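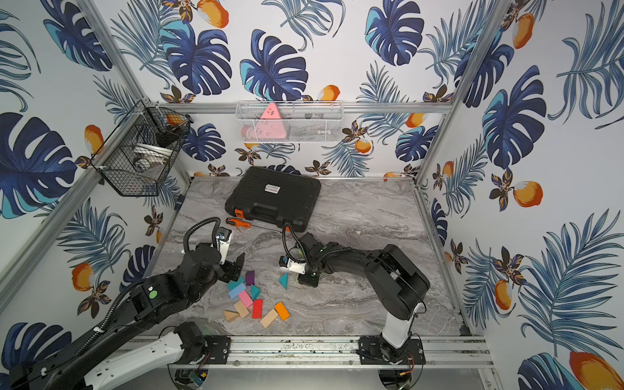 Cestos de rede metálica, um preto e um branco, junto a papel de parede com folhas de monstera.

A Jostia instala e repara fechaduras em portas de prédios, lojas e pequenos armazéns. Falámos com a responsável técnica da empresa sobre a troca de canhões, as portas blindadas mais antigas e o que um condomínio deve perguntar antes de aceitar um orçamento. A conversa decorreu na oficina de Greva, onde a empresa prepara os conjuntos de chaves antes de os levar para as obras.

A maior parte do trabalho, explica, são substituições programadas. "As pessoas pensam em nós como quem abre portas de madrugada. Também fazemos isso, mas o grosso do mês é trocar canhões em prédios onde já ninguém sabe quantas chaves andam por aí."

O caso mais recente é o do condomínio Melis, com 50 fracções e três entradas. A administração pediu um sistema em que a chave de cada morador abrisse a sua casa, a porta da rua e a garagem, sem abrir a casa das máquinas nem a arrecadação da limpeza. O plano de chaves demorou mais tempo a fechar do que a instalação. "Pedimos a lista das portas e veio uma folha com metade. Faltavam os contadores, faltava o terraço. Se se encomenda com a lista incompleta, depois há portas que ficam de fora do sistema ou que obrigam a fazer peças à parte."

Sobre preços, prefere falar de casos concretos. O trabalho no Melis ficou em 2.992 euros, com os canhões das zonas comuns, as chaves mestras e a mão-de-obra. Os canhões das casas foram pagos por cada proprietário. "Um orçamento tem de dizer a marca e o modelo do canhão, quantas chaves vêm incluídas e quanto custa cada cópia a mais. Quando só traz um total, peçam que o refaçam."

A cópia é um ponto em que insiste. Nos sistemas com cartão de propriedade, a chave só é duplicada mediante a apresentação do cartão, e há administrações que o perdem logo no primeiro ano. A Jostia aconselha a guardá-lo com as actas e a registar por escrito quem o levanta. "Sem cartão, o processo complica-se. É preciso provar quem é o titular e esperar pela resposta do fabricante. Já tivemos clientes que acabaram por trocar o canhão."

Nas portas blindadas antigas, sobretudo as de chave de gorjas, a resposta depende do estado da caixa. Algumas aceitam um conjunto de conversão para canhão europeu, com escudo novo, e mantêm a porta. Noutras, as trancas já não correm direitas e a conversão não resolve nada. "Antes de dizer um valor, abrimos a porta e experimentamos a fechadura com a porta aberta. Se trabalha bem aberta e prende fechada, o problema está no aro ou nas dobradiças - e isso é afinação, custa muito menos."

Perguntámos pelas fechaduras electrónicas. A empresa instala-as, quase sempre em alojamentos de curta duração e em escritórios. Na zona de Trasetti, onde há muitas casas arrendadas à semana, já são pedidas com frequência. Recomenda modelos que mantenham uma entrada para chave do lado de fora e pede aos clientes que troquem as pilhas ao primeiro aviso. "O aviso aparece e as pessoas deixam passar. Depois ligam-nos da rua, com as malas."

Quanto às urgências, o tempo de chegada em Greva é de cerca de 50 minutos fora de horas. Ao telefone, a empresa pergunta se a porta está só batida ou trancada à chave, e se ficou alguma chave por dentro. Com a porta apenas batida, a abertura faz-se em geral sem estragar o canhão. Trancada, depende do modelo. O preço da deslocação é indicado na chamada, antes de o técnico sair.

Para a manutenção, a indicação é simples: lubrificante seco no canhão duas vezes por ano e nada de óleo de cozinha. "Aparece-nos de tudo. O óleo apanha pó, faz uma pasta e a chave começa a prender. Limpamos, mas há canhões que já não recuperam."

A oficina de Greva faz cópias ao balcão durante a semana. As visitas para orçamento em condomínios são marcadas por telefone, de preferência com alguém da administração presente e com as chaves de todas as portas comuns.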